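Púlpito desmontável Rolik 8
Equipamento para comícios, congressos partidários e sessões de esclarecimento

Referência: 517-R
Fabricante: Makokha
Preço: 1.694 € (IVA incluído)
Disponibilidade: em armazém
Página revista em 12 out 2022

Um orador pode passar três meses a escrever um discurso e perdê-lo em dois segundos por causa de uma estante bamba. O Rolik 8 foi desenhado para quem já viu isso acontecer em direto. Aguenta cotovelos, punhos cerrados e o peso de um cabeça de lista que se apoia para a frente sempre que diz "futuro".

Monta-se sem ferramentas. O manual fala em oito minutos, tempo medido com duas pessoas que se davam bem. Em estruturas concelhias com listas concorrentes convém reservar mais um bocado.

O tampo inclinado leva folhas A4, um copo de água e o telemóvel onde o assessor vai mandando mensagens a pedir que se abrevie. Tem um rebordo em baixo, para que a página quatro não acabe aos pés da primeira fila, e duas passagens para microfone. A segunda costuma ficar livre até chegar a televisão.

A frente aceita painéis com o símbolo do partido, da coligação ou do movimento independente que toda a gente sabe de onde veio. Os painéis trocam-se por encaixe lateral - pormenor apreciado por quem aluga o mesmo púlpito a três candidaturas na mesma semana. Pedimos apenas que retirem o painel anterior antes de colocar o seguinte. Em junho houve um caso.

Características

Altura regulável em cinco posições
Peso: 23 kg sem painel
Base com rodas e travão
Luz de leitura com intensidade variável
Saco de transporte incluído
Garantia: dois anos (não cobre murros)

Acessórios compatíveis

Degrau Singate, para oradores que preferem não falar do assunto. Fica escondido pela base e suporta até 147 kg.
Relógio de contagem Dukari, virado para o orador. Passa a vermelho no fim do tempo. O efeito sobre os presidentes de distrital ainda está por demonstrar.
Capa de chuva transparente, recomendada para arruadas que terminam em praça aberta.

Opinião de cliente

"Usámos o Rolik no congresso e nas duas sessões seguintes. O travão é bom, o saco é pequeno de mais e o fecho prende. A luz de leitura ficou acesa durante todo o discurso de encerramento, o que já é mais do que posso dizer da sala."
Qiuyue Luo, organização de eventos

Entrega e aluguer

Entregamos em Portugal continental em quatro dias úteis. Para as ilhas, peça orçamento. Em período de campanha o aluguer exige caução, devolvida depois da verificação do material e independentemente do resultado eleitoral. Autocolantes colados diretamente no tampo são descontados à unidade.

Não aceitamos devoluções na segunda-feira a seguir às eleições. Na terça, sim. 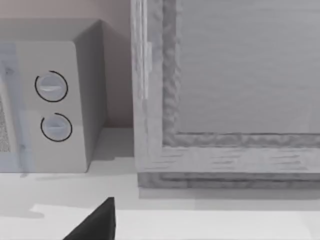 Micro-ondas branco e painel com moldura de madeira sobre bancada clara. Imagem gerada por computador.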